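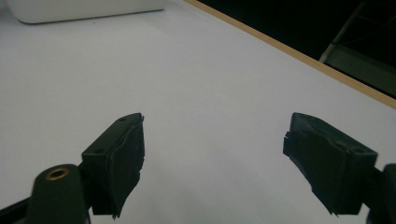 Weiße Arbeitsfläche

Als weiße Arbeitsfläche bezeichnet man eine helle, glatte Tischplatte oder Auflage ohne Muster. Man findet sie in Küchen, Werkstätten und Büros.

Eigenschaften

Ihr Ruf als besonders saubere Unterlage ist schlecht belegt. Krümel, feine Partikel und dunklere Wischspuren heben sich vom hellen Grund ab, auf dunklem Holz bleiben sie oft unbemerkt. Ob deshalb häufiger gewischt wird, ist offen — die Ratgeberliteratur behauptet es gern, meist ohne Quelle. Auch das Weiß selbst ist weniger eindeutig als der Name: Bei kühlem Licht wirkt es bläulich bis grau.

Pflege

Üblich sind ein feuchtes Tuch und mildes Spülmittel. Der Hersteller Cernora wirbt für seine Platte Semov mit 1.000 Reinigungen ohne Glanzverlust; unter welchen Bedingungen gezählt wurde, teilt er nicht mit.

Kritik

Tane Prendergast hält die leere weiße Fläche für ein Ideal aus Möbelkatalogen, das im Alltag selten bis zum Abendessen überdauere. Eine Untersuchung dazu legte er nicht vor.

Siehe auch: Arbeitsplatte, Schreibtisch, Fleckentfernung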